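Packing room is getting a robot cell, what happens to the people?
Posted August 30, 2023 by Telma Huenchumán

I run the packing room at Cavero, where we send out gift boxes, and the owners are bringing in a pair of arms to fold our flat cardboard. There are 4 folders on my crew, good people who chat all day while they work, and they keep asking me what their days will look like by September. Has anyone been through this?
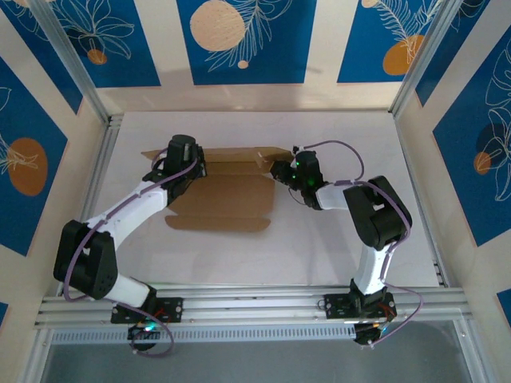
Will my folders need to learn programming?

Mostly they won't. Whoever sells you the cell should handle that part, and your crew will want to know how to stop it, clear a jam and start it again.

Ignacio Herrera

Hi Telma, we went through this at Brivby, so I feel for you! The folding itself was the easy part to hand over. What changed was the rhythm of the room - people used to sit together, and suddenly one was feeding blanks while the others were off at packing and inspection, and they missed each other. We moved the packing bench closer and that helped a lot.

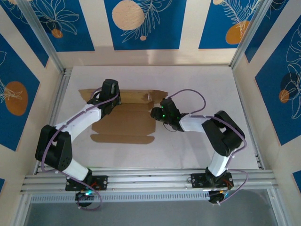
Two arms at work over a flat box blank.

Ask your folders about the cardboard, too. Ours could tell a bad batch by feel, and it was a good while before anyone thought to write that down. We paid them for the 2 afternoons they spent explaining it, and I would do that again gladly.
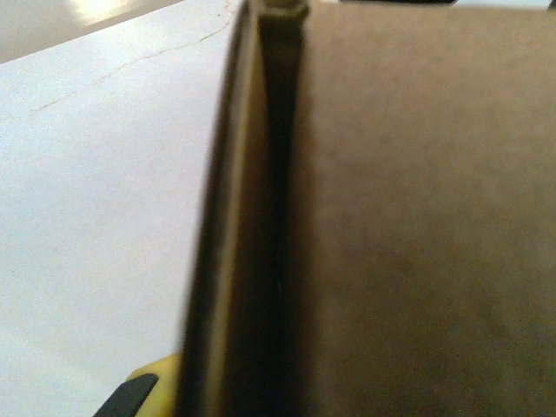
One of them now checks every delivery before it goes anywhere near the cell, with a small raise, and she seems happier than she ever was folding.

Acuña

get the raise in writing first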